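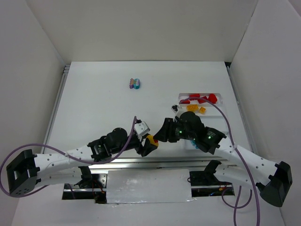

Sorting trays

A sorting tray is a shallow, flat-bottomed dish with a raised edge, used for keeping small things together while you look through them. Beads, buttons, seeds, screws, stamps, bits of jigsaw: if it can roll off a table, somebody has a tray for it. I've been writing this little encyclopedia of household things for years and I can't believe it has taken me until S to get to one of my favourites!

Name

Most people I know just say "tray". In Haramora, where I grew up, my gran's generation called it a lipper, after the lip round the edge, and I still hear that at the market now and then. Button sellers say "dish" even when the thing is plainly square (I've given up arguing).

Shape and size

The edge is what matters. Too low and your beads hop over it, too high and your knuckles bump it every time you reach in. I like an edge you can slide a piece up with one fingertip. Some trays have a pouring corner, a sort of blunt spout, so you can tip everything back in the jar, and once you've had one of those it's very hard to go back.

Colour is mostly a matter of what you sort. White is the usual choice and shows up nearly everything, although pearl buttons vanish on it and you'll want something dark underneath. I keep a black one for rice and pale seeds. Patterned trays look lovely in the shop and are hopeless to work on.

Materials

Old ones were tin or enamel, and they make a wonderful racket when you drop a handful of screws in. Wooden ones are quieter but soak up oil. Plastic is cheap and light, and it does cling to tiny seeds on a dry day, which drives me up the wall. A wipe with a barely damp cloth helps.

Makers

The ones I see most in second-hand shops here are by Prydderch, an enamel works that made kitchen goods and did trays as a sideline. Their 682 is the one people hunt for: oblong, with 2 pouring corners, one at each end of the same long side. Left-handers love it. Inar made a stacking set with a lid, very handy if you have to clear the table for tea halfway through a job. Curnska trays are thinner and bend if you look at them sternly, but they're still sold new and I own more of them than I'd like to admit.

Use

Tip out less than you think you need. Spread it flat with the side of your hand, then pull pieces towards you by kind, leaving the odd ones at the back. I do 20 minutes at a go before my eyes start to swim.

See also: button tins, egg boxes, muffin tins (as trays)

Last changed September 8, 2018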